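4. Setting up the medicine reminder

The Griltden reminder clock can keep up to nine reminders for each person in the house. Before you start, please finish chapter 3 (Charging and first start). The clock must show the correct time, otherwise all reminders will come at the wrong hour.

4.1 What you need

Have the clock, its charging cable and all the medicine packages of one person near you. Keep also the paper from the doctor or the pharmacy. The clock does not know any medicine and it can not check a dose. It only repeats what you type in.

CAUTION: Do not change the time or the amount of a medicine to make it fit the clock. If two reminders are difficult to combine, ask your pharmacist.

4.2 Making a new person

1. Press and hold the round button until the menu opens.
2. Turn the button to PERSONS and press one time.
3. Choose NEW. The clock asks for a short name with a maximum of eight letters.
4. Choose a color for this person. The same color will be shown on the edge of the screen when the reminder rings.
5. Press SAVE.

Note: Two persons can have the same color, but we do not recommend it. In the evening, when the screen is darker, the color is easier to see than the name.

4.3 Adding a medicine

Work with one package at a time. Put it on the table where you can read the name well, and write the name in the same way as it is printed. For a long name, use the first two words.

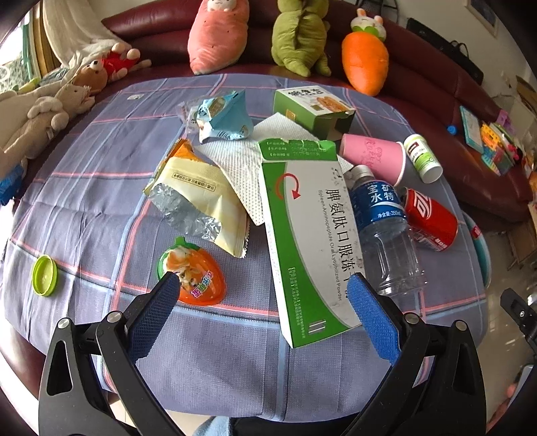 Fig. 7 - Medicine box with the name printed in Chinese and in English.

If the package has names in two languages, choose the one that everybody in the house can read. The clock has Latin letters only. For other scripts you can use the Ziltero program on a computer, see chapter 8.

1. In the menu, turn to MEDICINES and press one time.
2. Choose the person.
3. Choose NEW and enter the name. Turn the button to find a letter, press to accept it. A long press removes the last letter.
4. Enter the amount for one time, for example 1 or 1/2.
5. Choose the unit: tablet, capsule, packet, spoon or drops.
6. Enter the time. The clock uses 24 hours, also if the main screen is set to AM/PM.
7. Choose EVERY DAY or CHOSEN DAYS. With CHOSEN DAYS, mark each day with a short press.
8. Press SAVE. You hear two short tones.

If you hear one long tone, the reminder was not saved. Usually the time is missing, or this person already has nine reminders. Go back to step 6 and check.

4.4 Medicines for a limited period

Some medicines are taken only for some days. After step 7, turn to END and enter the number of days. When the last day is over, the reminder goes to the list OLD and does not ring again. You can start it again from this list.

Note: In software older than version 63, the first day is not counted. Please enter one day less, or make the update first. The version is shown under INFO.

4.5 Testing the reminder

1. Choose the reminder in the list and press TEST.
2. The clock rings for nearly a minute. Press the round button to stop it.
3. If the sound is too low, go to SOUND and turn to the right.

Do the test in the room where the clock will stand, with the doors closed as they normally are at night. On thick carpet or behind a curtain the sound becomes weaker - a hard shelf is better.

4.6 Error messages

E101 - The memory is full. Delete entries from the list OLD.
E1686 - The clock lost the time after an empty battery. Set the time again. Your reminders are still saved.

For any other message, write down the number and contact Brudska service.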